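Refinishing a dining table top -- oil or poly?
Home & Workshop > Furniture

tangen_t
Posted in November
We have a dining table that came with the house in Noltesville. Solid wood, I think maple, with an old finish that has gone sticky near the seats. I have it stripped and sanded to 150 on one half. The question is what to put on it. Two kids, one of them does homework at it every night, and we eat there three times a day. My wife wants it to look like wood and not like a bar top. Hardwax oil or wipe-on poly?
Teodor

skanaujia
Poly. I did ours with wipe-on satin six years ago, four coats, and it still looks fine. Oil is nice until somebody leaves a wet glass on it overnight.

marit_e
I disagree with the above. I have used hardwax oil on two tables and a bench. Yes, you get a ring now and then. You rub it with a grey pad, put a bit of oil on, and it's gone by the next day. When poly wears through at the place where everybody rests their arms, you are sanding the whole top again.

skanaujia
Six years and it hasn't worn through.

marit_e
Give it time.

wikstrom_aa
Before anybody picks a finish, what did you use to strip it? If there is old wax or silicone polish in the grain, poly can fisheye on you. Oil is more forgiving but not by much. Wipe the top down with mineral spirits, change the rag often, let it dry overnight, then put on a coat of dewaxed shellac. After that you can use poly. You can't use hardwax oil over shellac though, it needs bare wood.

Also, don't stop at 150 for poly. Go to 180 or 220. For oil, 150 is right and I wouldn't go past it.

tangen_t
Gel stripper, two rounds, then a scraper. I did wipe it with mineral spirits but only once. Will do it again.

One more thing, the edge. My wife likes the look where the top is one color and the edge is another. Can I do that with a stain, or does it have to be a separate piece of wood?

savita.shakya
You can do it either way. I like a separate strip of wood better because stain always creeps under the tape on end grain. Something like this, a greyed top with a thin warm rim:
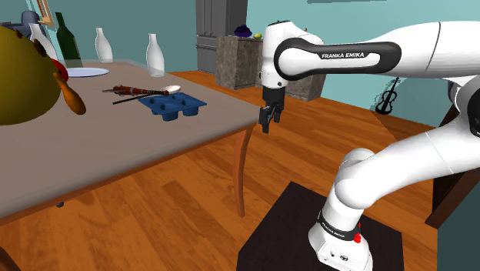 Grey-beige top, orange-brown rim. Look at the rim for the edge.

I wouldn't go any thicker than that on the edge or it starts to look like a tray. For a solid wood top be careful about gluing a strip across the ends. The top moves with the seasons and the strip doesn't, and in a dry winter you'll get a crack or an open miter. On a veneered top it isn't a problem.

wikstrom_aa
Agree on the end grain. I glued a band all the way around a solid oak top once. It opened up at two corners the first January. If you want the color on solid wood, stain it or leave the ends plain.

skanaujia
Or score the line with a knife before you stain. The cut stops most of the creep. Then tape right up to it. I've done this on drawer fronts, never on a table, so try it on scrap first.

marit_e
If you want grey on the top, that decides the finish for you, at least partly. Oil-based poly will turn it yellow. Use water-based, or an oil with a little white pigment in it. I used a pigmented one on the bench and it kept the color well.

skanaujia
That part I'll give you. Water-based poly for grey, yes.

tangen_t
OK, so here is where I am. The top is solid, I checked underneath and the grain runs through to the end. So no strip. I bought a small can of pigmented oil for the top and will do the knife line and stain on the edge. The can was 52 dollars, so I'm not buying a second one to compare. Test board is drying in the garage now.

savita.shakya
Garage in November? Bring it inside. Below 60 degrees or so it just sits there and stays tacky.

tangen_t
Moved it to the laundry room.

wikstrom_aa
Lay the oily rags out flat outside when you're done, or put them in a can of water. Don't ball them up in the trash.

marit_e
What he said. And buff off all the extra oil after ten or fifteen minutes. Most people who complain about sticky hardwax oil left too much on.

skanaujia
Still would have used poly.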